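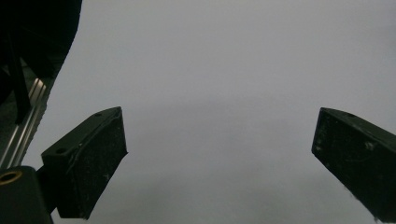
Why does the sourdough rack in the back room smell of pear drops again?
The Funard starter was left hungry, and a hungry starter in a warm room makes ethyl acetate, the stuff in old-fashioned nail varnish remover.

Saturday, July 27, 2019

Bread bench, notes. Came in to find the back room stuffy and the window shut, in spite of the sign on it saying LEAVE OPEN in my best capitals. The starter had risen, collapsed and left a tidemark on the jar. Grey liquid on top, sharp smell, no pink streaks, no fuzz. Poured the liquid off, kept a spoonful from the bottom and threw the rest on the compost, where it will presumably outlive us all.

Fed it one part starter to three of flour and three of water, by weight. Whoever has been writing "a good splash" in the feeding column, please use the scales. They are the flat thing next to the sink. They need a firm press on the left of the button and a soft press does nothing, as has been the case since we got them.

Flours. We have three open: the Driltitz rye, the strong white, and a sack of wholemeal whose label came off in the damp. The rye is doing most of the work. Fed on rye, the starter doubles before lunch. Fed on white it sulks until mid-afternoon and then goes up in a rush when everyone has stopped looking. I've moved the jar to half rye, half white and will leave it there until September, when the room cools down and all of this becomes wrong again.

Test bake. Six small loaves from one batch of dough, total dough weight 1132 g after losses to the bowl, the scraper and my sleeve. Divided by eye first, then corrected on the scales, which was humbling. Three went in after a short final rise at room temperature and three went in the fridge to be baked cold.

Warm three: spread sideways when turned out, good colour, crumb even but a bit dull. Taste mild. A decent sandwich loaf, if you like your sandwiches low. One stuck to its basket because I'd dusted it with strong white in place of rice flour – I know, it's written on the wall.

Cold three: much easier to slash, stood up properly in the oven, thick crust with small blisters. One burst along the side because I cut it too shallow. Flavour better by a long way, with a sourness that turns up late and stays. I'd have called it a clear win for the fridge, except that the cold loaves had more time as well as less heat, so the comparison tells us rather little. Next time the warm ones get baked earlier and the cold ones get two different lengths of stay, and I write down the times on paper instead of on my hand.

Oven. Still runs hot at the back right. Turned the tray halfway and it made a difference, though the loaf in that corner had already made up its mind. The steam tray is warped and rocks when you pour water in. Stand to one side.

Water. Tried the Châu method from the photocopy in the drawer, holding back part of the water and working it in with the salt. Messy for the first few minutes, then the dough came together and felt stronger than usual. Worth keeping. The photocopy is missing its last page, so the method ends at "cover and", and I covered it and hoped.

Skurkero batch (the seeded one) put off again. The seeds were meant to be soaked overnight and were found this morning, quite dry, beside a full jug.

To do:
Label for the wholemeal, or at least a guess with a question mark.
Rice flour, nearly out.
New blade for the slashing handle. The current one drags.
Feed the starter tonight and again first thing. The jar has a rubber band on it at the starting level. Please leave the band where it is, it's a measuring instrument.

Cold loaf with the burst side is in the bread bin. The other two cold ones have gone home with me.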